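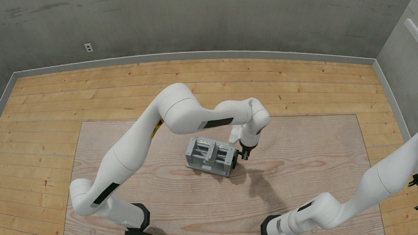

Project Architect, Healthcare Interiors and Renovation

Hurnik is hiring a project architect for its Wendside office. The job is full time and starts in March or sooner. You would join the team working on the Oei Outpatient Building, a two-story renovation that stays open to patients during construction.

About the project

The building was put up as a furniture showroom and later became a walk-in clinic. The new work adds exam rooms, a small imaging area and a staff entrance on the parking lot side. Design development is finished. Construction documents are underway, and the contractor, Astetix, has already priced the early demolition package.

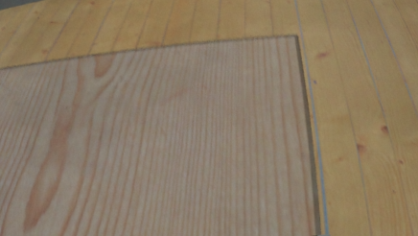 Phasing takes up much of the team's time. The first floor will be rebuilt one wing at a time, with temporary walls and a separate air supply for each work area. The project architect keeps the phasing drawings current and goes over them with the clinic manager before each move.

What you will do

Prepare and coordinate drawings with the structural, mechanical and electrical engineers.
Answer contractor questions and review submittals.
Visit the site at least once a week during construction.
Write field reports and follow up on open items.
Help two junior staff members with detailing and code research.

What we need from you

A current state license, or all exams passed and the license pending. Experience with occupied renovations is required. Clinic or hospital work is preferred, but we will look at lab, school and dental projects too. You should be comfortable reading old drawings that do not match the building.

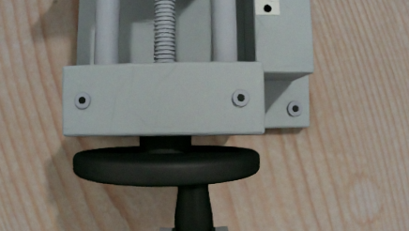

Applicants from smaller firms should say which parts of each project they handled themselves. A short list is enough, and sheets with redlines are welcome.

Pay and benefits

Salary depends on experience. We offer health and dental coverage, 15 days of paid vacation in the first year, and license renewal fees. Up to $2000 a year is available for courses and conferences.

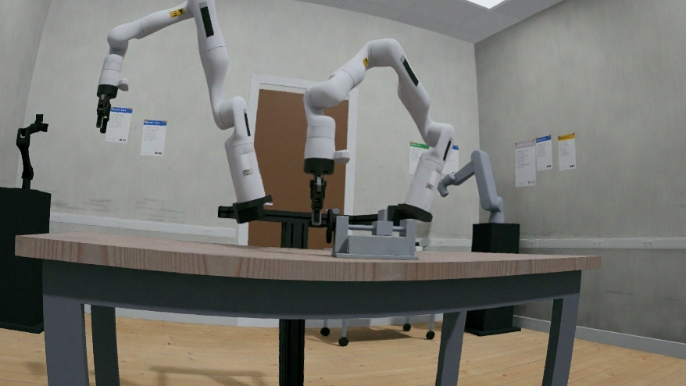

Two arms above the table.

How to apply

Send a resume and no more than 15 pages of work samples to Izzati Ngau, office manager, by April 25, 2025. Put job number 247 in the subject line. Interviews are held in person with Heiðrún Mikkelsen, who leads the healthcare group.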